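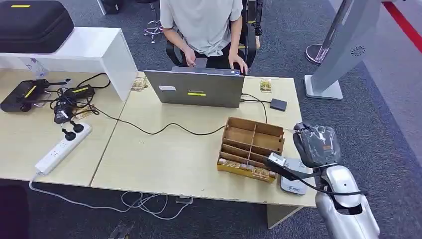

Sorting Small Fixings at a Shared Desk: Layout and Retrieval in Compartment Organizers

Project report, Workspace Ergonomics unit
Submitted by Ludivine Lecomte
17th July

Summary

This report examines how small packaged parts are stored and retrieved on office desks that are also used for computer work. An open cardboard organizer with unequal compartments was compared with the existing arrangement, in which packets were left on the desk surface or placed in a drawer. Retrieval time, misplacement and loss of usable desk area were recorded. The organizer reduced misplacement and shortened retrieval, but the benefit depended strongly on which compartments were assigned to which packets, and on whether users returned a packet after opening it. A revised layout is proposed.

1. Background

The study room at Floltosbridge is furnished with light wood desks pushed together edge to edge on carpet. Students use them for laptop work and for light assembly, often in the same sitting. Fixings for the assembly exercises arrive in small clear packets. Before this project the packets had no designated place. They were set down wherever there was free surface, commonly behind a laptop lid or beside a cable, where the person working could reach them but someone at the opposite side could not identify them.

Gold-coloured parts are a particular problem on this furniture. The packet film is transparent, the contents are close in colour to the desk top, and the packet lies almost flat. Two users in the preliminary interviews reported searching for a packet that was within reach of their keyboard.

Earlier student work by Waweru recommended a lidded plastic case for each desk. That recommendation was not adopted, mainly on cost, and the lids were considered an obstacle to quick sorting. Corrugated cardboard was selected for the present project as a low-cost material that can be cut and refolded as the layout changes.

2. Objectives

The project set out to measure retrieval time for packaged fixings with and without an organizer, to determine which compartment proportions suit the packets in use, and to establish how much desk area must be kept clear for a laptop and its cables. Colour coding, labelling and stock control were outside the scope.

3. Equipment and layout

The test organizer is an open tray with a lengthwise divider and cross dividers. The divider is offset so that the back row is made up of larger sections and the front row of narrower slots. No lid is fitted. The walls are low enough that a packet placed across a front slot overlaps its edges and can be picked up without reaching into the compartment.

The tray was placed to the right of centre on the main desk, with the laptop to its left. This position was chosen after a short trial in which the tray stood behind the laptop. In the rear position the lid hid the contents from one side of the desk and users tended to pull the tray forward over the power cable. The right-hand position has its own disadvantage: peripherals connected to the right side of the laptop must have their cables routed behind the tray or along its end wall. Users were left to decide on the routing and on the exact angle of the tray.

Packets were supplied from two stock lines, referred to here by their supplier names, Hirnitz and Zirnow. The Hirnitz packets are slightly longer and do not lie flat in the front slots. The Zirnow packets fit either row.

4. Method

A total of 38 sorting sessions were held. Each session consisted of a retrieval task, a return task and a period of ordinary laptop work between them. In the retrieval task the participant was given the name of a part and asked to place the correct packet on the near edge of the desk. In the return task the participant put all packets away without further instruction.

Across the sessions 2124 individual packet movements were logged. Of these, 1704 were made with the organizer in use and the remainder under the existing arrangement. The groups are unequal in size, and comparisons are therefore given as proportions or medians only.

Participants were seated in standard office chairs with armrests. Armrest height was not controlled. In several sessions the armrests met the desk edge and kept the participant farther back than intended, which lengthened the reach to the back row. Phones were permitted, as the aim was to observe normal use of the desk.

5. Results

Median retrieval time fell by nearly a third when the organizer was used. The reduction was greatest for the front slots. Packets in the back sections were retrieved no faster than packets left on the open desk, and in some sessions more slowly, as two or more had been dropped into the same section and had to be separated.

Misplacement was defined as a packet found outside its assigned compartment at the end of a session. It declined with the organizer but was not eliminated. The most frequent locations for misplaced packets were the strip of desk along the far edge, behind the cables, and the gap beside the shelf panel at the left. Both lie outside the area that is routinely cleared at the end of a session.

A second pattern was less expected. Packets were often laid across the tops of the front slots instead of being placed inside them. This was counted as correct when the packet was over its assigned slot. Participants said afterwards that a packet lying across the dividers was easier to read and to lift. The practice did leave the larger sections empty for much of the time — a poor use of the tray footprint.

6. Discussion

The compartment proportions in the test tray were based on the number of parts per packet. Packet length would have been a better basis. The larger back sections were intended for bulk stock, but bulk stock is kept in the cupboard and is seldom brought to the desk. The front slots carried most of the traffic and were too narrow for it.

Cable routing also deserves more attention than it received in planning. Once a drive or similar accessory is connected on the right of the laptop, the free area between laptop and tray becomes narrow, and small packets set down there slide under the cable.

7. Recommendations

The lengthwise divider should be moved toward the back wall to give deeper front slots. One cross divider in the back row can be removed. The tray should sit far enough from the laptop for a hand to lie flat between them, and the far edge of the desk and the area beside the shelf panel should be added to the clearing checklist. A revised tray will be cut in August and tested with the Hirnitz packets first.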